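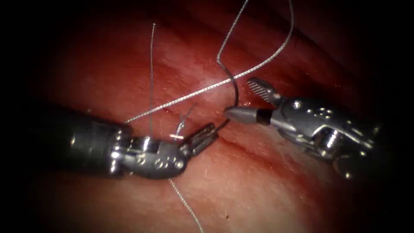 Needle in the right driver, left jaws just short of it.

30 September 2021, suture bench, Levstead

Second day on the interrupted stitch work. Yesterday's notes on thread length still stand, so I won't copy them over. Today was closing a straight incision with blue thread, one stitch at a time, each tied and cut before starting the next.

Fridge tissue came out at 900 and sat under a damp cloth until the bench was ready. The Hurkum tray is a better fit than the old one. The edges of the tissue stayed put with two clips a side and I didn't have to stop and re-pin.

Thread cut to 200 mm for the first lot. Too long. Most of my time went into pulling slack through and then finding somewhere to put it. Dropped to a shorter piece after the break and the tying went faster, though I was short on the last throw twice and had to start those over.

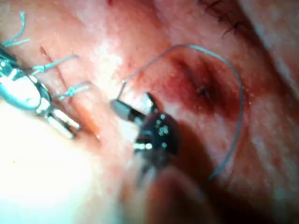
Tail length is the thing I keep changing my mind on. The Hatis sheet says to cut short, and I did that at the start of the week and lost two knots when I tugged at them. Leaving more on is untidy but it gives you something to grab. The tails along the incision here are short light blue ends and one of them runs up to the right with a small knot near its base, so you can see where the knot sits against the slit. I'd like them all to be that easy to read when we go back and check. Frayed ends are a separate problem. I think it's the scissors and I've put them aside for sharpening.

Spacing: marked the tissue with the pen before starting, then stopped looking at the marks by the third stitch. Mark both sides next time, and use the darker pen.

Knots, for whoever picks this up:
Two loops on the first throw, one on the second, one on the third.
Lay the first throw flat before adding the second.
Pull across the incision, level with the tissue. Pulling up lifts the edge.
Stop when the edges touch. Past that they pucker.

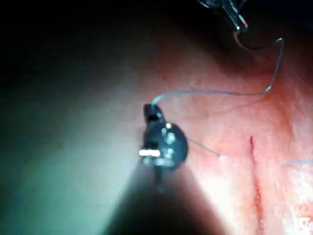 The other habit to break is letting go of the needle too early. If it drops, the thread twists while you're hunting for it, and the twist ends up in the next loop. Park it somewhere flat, jaws closed, and then deal with the tail.

Tried the Abreu thread against our usual spool on a scrap piece, away from the incision. It's softer and holds a loop well but it clings to itself. No strong view yet. There are 40 packets left from the June order so there's no hurry to decide.

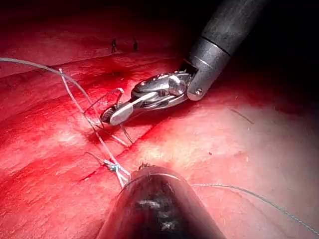
Tension test at the end of the day, pulling each knot by hand with the small hook. One slipped, and it was one of the ones I'd restarted. The rest held. Book page 63 has the table.

To do:
Sharpen scissors
Darker marking pen
Cut a batch of shorter thread before starting
Rinse the tray properly, the clip corners were still sticky this morning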